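**Boslow Design Foundation - Objects and Surfaces**
**Handout 4: Blocks, a button and a green top**

Read before the session. Bring a pencil and the Herrera reader, pages 30 to 41 if you have the old printing.

Last time we dealt with handles. This week is about small things standing on a flat top, and about the large claims that get made for them. Most of the claims come from three sources: the Herrera reader, the Sikier colour cards, and whatever you were told at school. I'd like you to distrust all three a little, the colour cards most of all.

## 1. Plain wood

A wooden cube is the usual starting object on courses like ours. The reader calls it "neutral". I have never been sure what that means. Unfinished wood has grain and it has a colour. Put a light on it from above and the top face comes up brighter than the sides, so even the plainest cube arrives with a top and a dark side already decided for it.

Two cubes are worse. Once they stand almost corner to corner, people begin to talk about them as a pair. Ask what makes them a pair and you will usually hear "they're close together". Fine, but how close? The Simier study guide gives a rule for this and works it out to a distance in millimetres. I've tried the rule on this bench, on a kitchen worktop and on a carpet, and it gave a sensible answer once.

Working terms for the session:

- **Pair** - two things a viewer would name in one breath.
- **Neighbour** - a thing next to another, with no claim made about whether they belong together.
- **Ground** - whatever they stand on, pattern included.

Use "neighbour" unless you can defend "pair".
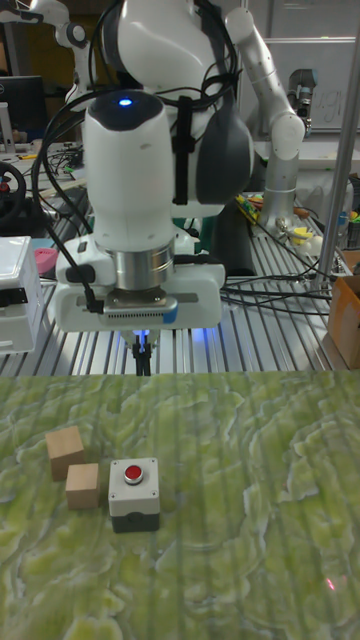
## 2. The red button

The button box is a grey casing, paler above and darker below, with a round red button in a silver ring on top. Small screws show at the corners of the upper part. Please look at the screws. Every year people draw the button with great care and leave them out, and then tell me the box "looks a bit toy-like" in their drawing. Well, yes.

The Sikier cards say that red on a control means stop. Sometimes it does. Red also means on, record, hot, sale, and "we had red caps in the cupboard". There is no lettering for you to lean on in this exercise, so the honest note reads *red button, purpose unknown*. I will mark down any drawing labelled "emergency stop". You don't know that and neither do I.

A fairer question is whether the red does the work it is usually given credit for. The box is the biggest of the three things on the green. It is also the only one with a round part on it and the only one with metal around that part. Take the colour away and I suspect your eye would still go there first. Test this by drawing in pencil only, before anyone is allowed a crayon.

## 3. The ground

Now the green. It is mottled, pale and darker swirls together, and you could call it marbled without anyone arguing. The reader says a patterned ground "enlivens" the objects on it. I'd say it competes with them, and that the cubes survive mainly by having straight edges where the pattern has none.

Keep an eye on the open stretch to the right as well. Students treat it as leftover. Then they shrink it to make room for larger cubes, and the whole arrangement slides into the middle of the page, where it never was.

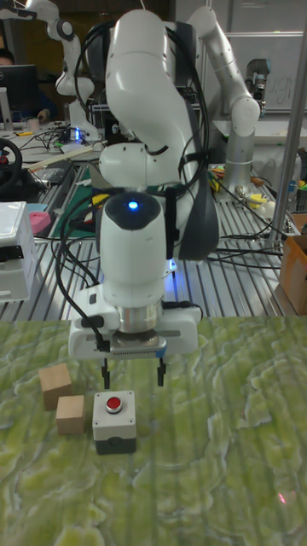 *Fig. 2. Two cubes and the button box on the green top. Note the tiny red dot at lower right.*

The dot is a good trap. It is the same family of colour as the button and a great deal smaller, and it has no thickness at all. Does it balance the button? The Simier guide would say so, with an arrow. I remain unconvinced, but I'll listen to a decent case.

## 4. Exercise

1. Draw the cubes and the box in outline. Pencil only, 30 minutes.
2. Shade the sides of the cubes and leave the tops as bare paper.
3. Add the ground - a patch of it will do, so don't fill the sheet.
4. Write 200 words on whether the cubes are a pair or neighbours. "It depends" is allowed if you say on what.
5. Find one sentence in the reader that your drawing contradicts, and copy it out underneath.

Work on A3. Fixative is in the tall cupboard, to be used with the window open.

**For next time:** Herrera, page 84, the passage on "restful" greens. Come ready to disagree with it.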